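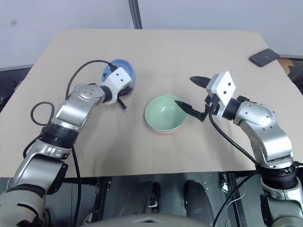

Photo: Omar Masri / Wovavport

Updated September
By Svenja Trummer, Owner Services

Section 3. Depositing a week and requesting an exchange

This section covers how to deposit a week from your home resort into the Wovavport exchange pool and how to request a stay somewhere else in return. You need an active membership and a completed owner profile (see Section 2). If your profile still shows "Pending," stop here and finish it first. The deposit screen will not open without it.

3.1 Before you start

Have these ready:

- Your member number. It is printed on your welcome letter, under your name.
- Your ownership certificate or the latest maintenance fee statement from your home resort.
- The check-in date and unit size of the week you want to deposit.
- A payment card in the member's name.

Note: Maintenance fees for the week must be paid before you deposit it. The resort confirms this to us directly. If you paid in the last few days, the confirmation may not have reached us yet.

3.2 Depositing a week

1. Sign in and open My Weeks.
2. Select the week you want to deposit. Fixed weeks are listed by date. Floating weeks are listed as "Unassigned."
3. For a floating week, call your home resort and ask for a date to be assigned. Enter that date in the Check-in field. We cannot assign it for you.
4. Check the unit size and the maximum occupancy against your certificate. If either one is wrong, select Report a Problem and do not go on.
5. Select Deposit, read the terms, and select Confirm.

You will get an email with a deposit number that starts with W. Keep it. You will need it for any exchange made against that week.

Caution: A confirmed deposit cannot be taken back. Once the week is in the pool it may be given to another member the same day, and you no longer have the right to use it, rent it, or lend it to family.

Each deposit is given a points value based on season, unit size, and how far ahead you deposit. A two-bedroom unit in high season at the Grisholm resort is worth 3,000 points if deposited early. The same unit deposited late is worth less. The value shown on the Confirm screen is final.
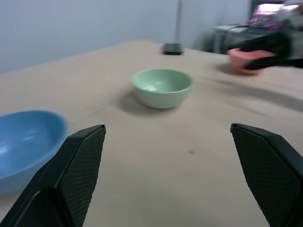
3.3 Requesting an exchange

1. Open Exchange and choose the deposit you want to use.
2. Enter up to 5 resorts or regions, in order of preference. A region search returns more results than a single resort. For example, "Lerkus Coast" includes every resort on the coast, while "Sabbagh Beach Club" looks at that one property only.
3. Enter your earliest and latest check-in dates.
4. Enter the number of people traveling, including infants. Some resorts count a crib as a bed.
5. Select Search Now to see what is open today, or Start Request to have us keep looking.
6. If you find a week you want, select Hold. A hold lasts until 5 p.m. on the next business day.
7. Pay the exchange fee to confirm. The fee is shown in your own currency before you enter your card.

If you chose Start Request, we email you when a match comes in. Matches are held for the same length of time as in step 6. If you let a match lapse, your request stays open but moves behind newer confirmed members for that resort.

Note: Ongoing requests can be edited at any time. Changing the dates does not affect your place in line. Changing the resort does.

3.4 Sending a guest in your place

You may give a confirmed exchange to a friend or relative. Open the booking, select Guest Certificate, and type the guest's name exactly as it appears on their photo ID. The guest must be at least 21 unless the resort page lists a higher age. Certificates may not be sold or advertised.

3.5 Changes and cancellations

If you cancel 35 days or more before check-in, your points go back to your account and the exchange fee is kept as credit toward your next booking. If you cancel later than that, the points are lost unless you bought Points Protection at checkout. It cannot be added afterward.

To cancel, open the booking, select Cancel, and wait for the confirmation email. Calling the resort does not cancel an exchange.

3.6 Help with this section

For deposits, write to Hanan Salameh's team through the Deposits form under Contact. For exchange requests already in progress, choose the Exchange Desk, run by Gervasio Barrientos. Complaints about a unit should be raised at the resort's front desk during your stay and then sent to Mireille Shboul in Member Relations, with your deposit number in the subject line.

Continue to Section 4, Fees and renewals.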